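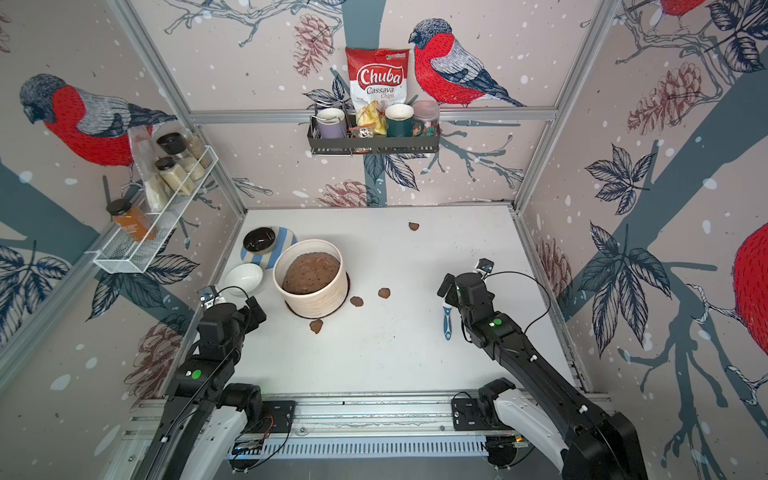
Two arms at the bench, bird wallpaper behind

Ticket 348: card reader at the sweet counter drops out
Shop: Cardoso Confectionery, Sallville
Status: open, waiting on part

Reported in October. The card reader on the pick and mix counter loses its connection to the till several times a day, mostly between 3.30 and 5 pm when the schools come out. The till shows "reader not found". Staff restart the reader and it comes back in 2 minutes. The gift counter reader has not been affected.

Update 1
Swapped the two readers over. The fault stayed at the pick and mix counter, so the reader itself is fine. Put them back as they were.

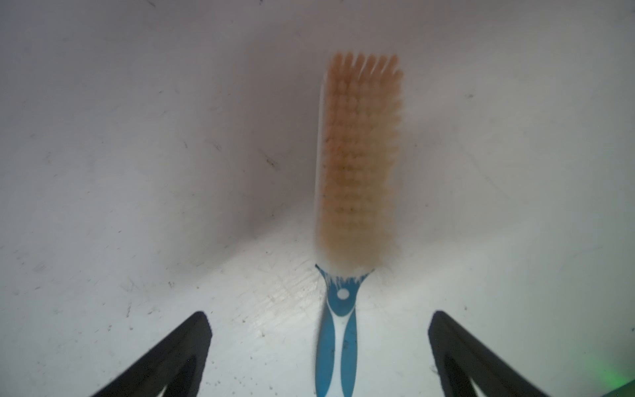 Changed the network cable under the counter for a new one. No dropouts that evening, three the next afternoon.

Update 2
Shop says the scales also flicker when the reader goes. They share an extension lead with the fudge warmer and the display lights. The warmer is a Kaltstead rated at 2000 watts. Asked them to run it from the wall socket by the stockroom door for now.

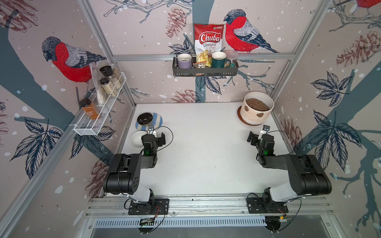

One dropout since the warmer was moved, at 4.10 pm. Scales did not flicker that time. Till log shows the reader losing power for under a second.

Update 3
Opened the reader's power supply box. The plug is loose in its socket and cuts out if the lead is knocked. Staff reach past it for the 500 gram bags, which would fit with the times. Taped the lead to the back of the counter.
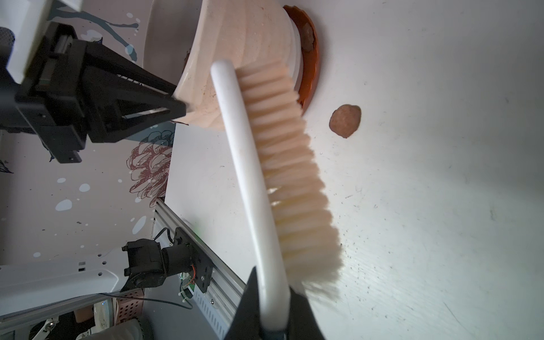 No faults logged since the tape went on. New power supply ordered from Rorkska, delivery not confirmed. The warmer should stay off the extension lead after the part is fitted. Shop would like a second double socket at that counter and has been told to get a quote from their electrician.

Next step: fit power supply, check log after a full weekend, close if clear.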